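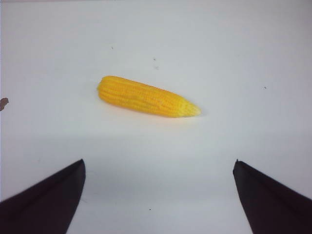 How to grow sweetcorn in a small garden

Sweetcorn takes up more room than most vegetables and gives you only one or two cobs per plant, but it needs very little looking after once it is growing. This guide covers sowing, planting out, watering, picking and cooking.
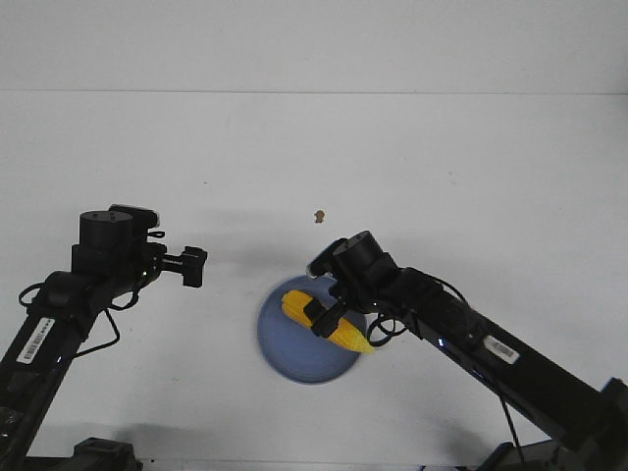 Words: Uliana Panasiuk
Filed under: Vegetables, Summer crops
Last updated: June

What you need

A sunny patch at least 1.5 metres square, out of the worst of the wind
Deep pots or cardboard tubes
Peat-free compost
One packet of seed
Garden compost or well-rotted manure
A watering can with a rose

Choose one variety and stick to it. Sweetcorn crosses easily, and if you grow an extra-sweet type beside an ordinary one the kernels can come out tough and starchy. The same goes if your neighbour grows a different kind, though there is not much you can do about that. On our allotments at Troltilbridge we agree on a variety each spring, which works most years.

Step 1: Sow indoors

Sow from the middle of April to the middle of May. Fill the pots, push one seed into each to the depth of your first finger joint, cover and water once. Keep them on a windowsill or in a heated propagator. Seeds rot in cold, wet compost, so go easy with the can until you see green.

Sweetcorn hates having its roots disturbed. Cardboard tubes can go straight into the ground with the plant inside, but tear off any part that would stick up above the soil or it will dry out like a wick.

Sow a few more than you need. Mice are very fond of the seed and will dig up a whole tray overnight.

Step 2: Prepare the bed

Dig in a bucket of compost for each square metre a couple of weeks before planting. If the bed had beans in it last year, so much the better. Rake it level and pull out any bindweed roots while you can still see them.

Step 3: Plant in a block

This is the part people get wrong. Sweetcorn is pollinated by the wind. Pollen falls from the tassels at the top of the plant onto the silks lower down, and in a single long row most of it blows away. Plant in a square block instead, at least four plants by four.

Wait until the last frost has gone. Set the plants 40 cm apart each way, a little deeper than they were in the pots, and firm them in. If your site is windy, increase the gap to 50 cm and draw soil up around the stems when they reach knee height.

Step 4: Water and feed

Young plants need watering in dry spells for the first fortnight. After that you can mostly leave them alone until the tassels open, when they need a good soak twice a week. Give a tomato feed once the cobs begin to swell.

Hoe shallowly. The roots run just under the surface and it is easy to slice through them. My neighbour Kornél Balogh gave up hoeing and mulches with grass clippings - his plants are taller than mine.

On a still day, tap the stems to shake the pollen loose.

Step 5: Test for ripeness

When the silks turn brown, peel back a little of the husk and press a thumbnail into a kernel. Clear juice means wait. Milky juice means pick. If the juice is thick like paste you have left it too long, though the cob will still do for soup.

Hold the stem with one hand, pull the cob down with the other and twist.

Step 6: Clear a space and strip the husks

Husks and silks make a mess, so put a bag or bucket at your feet before you start. Pull the leaves down in two or three goes and snap them off at the base. A dry vegetable brush takes off the last of the silks. 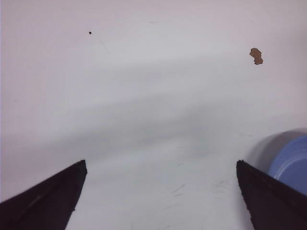

Stray bits show up well on a pale surface.

Step 7: Cook

Boil the water first, then fetch the cobs. Leave salt out of the pan, as it can toughen the skins. Freshly picked cobs want four minutes, shop ones up to eight. Drain well and serve with butter and black pepper.
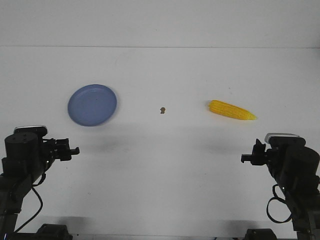

Blue plate to the left, yellow cob to the right.

To freeze, boil for three minutes, cool in cold water, dry and bag. Use within the year.

Common problems

Gaps in the cob: poor pollination. Plant a bigger block next time.
Yellow leaves in July: usually hunger. Feed with something high in nitrogen.
Plants blown over: stand them up, tread the soil firm and water. Most recover.
Chewed cobs: badgers or squirrels. A low electric fence keeps badgers out, and squirrels can sometimes be put off by a plastic bottle pushed over each cob.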